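Repair of the upper chapel, Basside Priory
Second progress report to the grant panel

Grant period: first half
Prepared by Golnar Safavi, project architect, Taheri
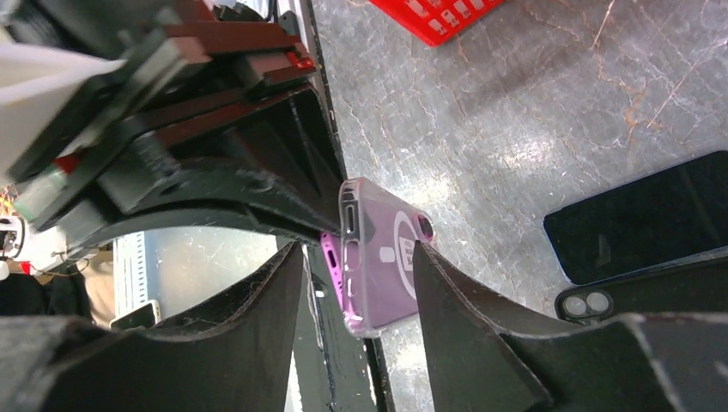

Basside, August 4, 2022

Our first report promised that the survey of the precast window panels would be finished by now. It is nearly finished. The upper chapel has 303 panels, and 273 have been inspected from both sides. The remaining thirty are behind the organ loft, where the access tower won't fit, and I am not willing to report on them from a look through binoculars.

You will remember that the grant was awarded on the strength of an earlier condition study, which put the whole of the damage down to thin concrete cover over the steel. I was doubtful of that at the time and I am more doubtful now. The cover is thin on the west side, certainly. On the north side it is quite generous and the panels are cracked there too. Xiaoqing Dai, our structural engineer, thinks the north panels were wedged too tightly when they went in and have had nowhere to move. She may be right. I would like to see one taken out before we put it in writing as a finding.

The original drawings have been of limited help. They show a neat bedding joint all the way round every panel, and we have yet to open up one that looks like the drawing. Whoever fixed the west wall used whatever packing came to hand, including slate and, in one case, folded roofing felt.

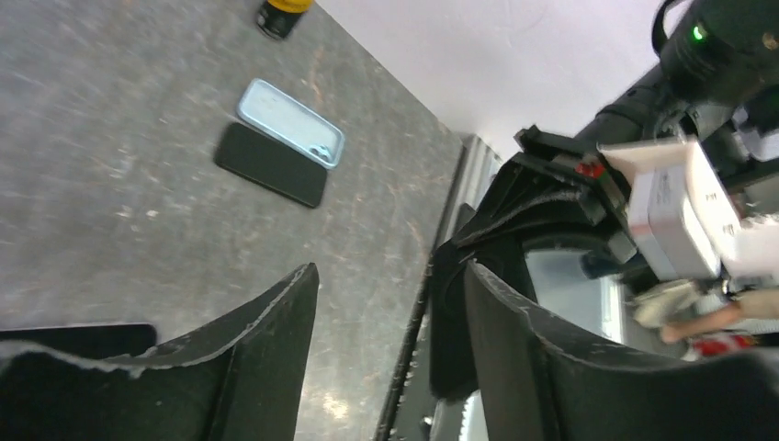 Will the chapel have to close while the panels are repaired?
Parts of it will. The nave can stay open under a protective deck, but the side altars on the west will be shut for as long as the scaffold is up, and the light will be poor throughout.

On the repair itself, we have made trial patches on five panels using Talta, the mortar recommended in the condition study. The colour match is good in shade and much too pink in sun. The supplier says it will settle down as it weathers. That is what suppliers say, and I have asked for the addresses of buildings where it has done so. Two came back, both indoors. A second set of patches, with local sand and no pigment, is curing on the same panels so that the two can be looked at side by side.

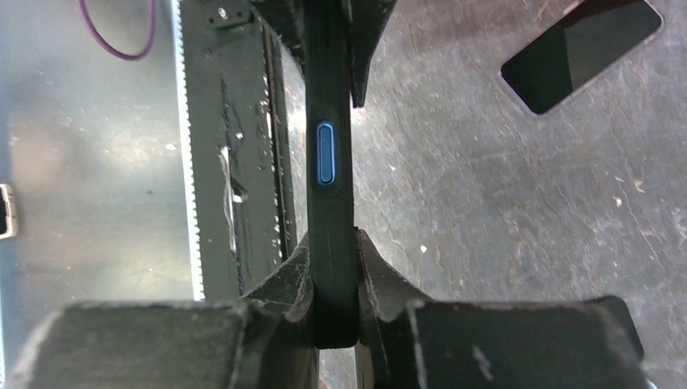
We have also asked Zerkent, the contractor, to price a version of the work in which the soundest panels are left alone altogether. The present specification treats every panel on an elevation alike, which makes for a tidy programme and a lot of needless cutting. The board-marked surface is most of what makes this building worth your money, and once it has been ground back no one will get it again. Zerkent's view is that piecemeal repair will cost more per panel. I expect so. It may well cost less per wall.

Spending this period has been light. The only item outside the agreed budget was £2,846 for extra days on the access tower, lost to wind, and it has been met from contingency. I do not propose to ask for it back.

Three matters are behind. The thirty panels mentioned above need a rope access team, and the quote is higher than I would like. The listed building application has not gone in, as there is no sense in applying for a mortar we may not use. The roof drainage, which was left out of the original scope, still discharges down the outer face of the west wall, and I would ask the panel to think again about that. Repairing concrete underneath a leaking outlet seems to me a poor use of a grant. 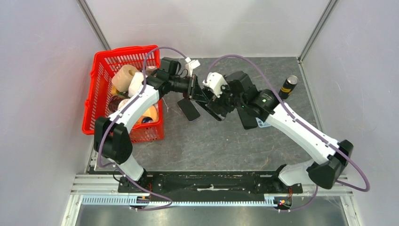 Left arm, with the red basket.

The community has been patient and has asked for one thing, that noisy work stop during the midday office. It has been written into the contract. They have also asked when the west door will be usable. The honest date is November, provided the trial patches are judged by the end of next month and Zerkent's price arrives before that. The earlier programme said sooner, and I would not rely on it.

The next report will include Xiaoqing Dai's note on the north panels, with test results, and a revised cost for both versions of the repair.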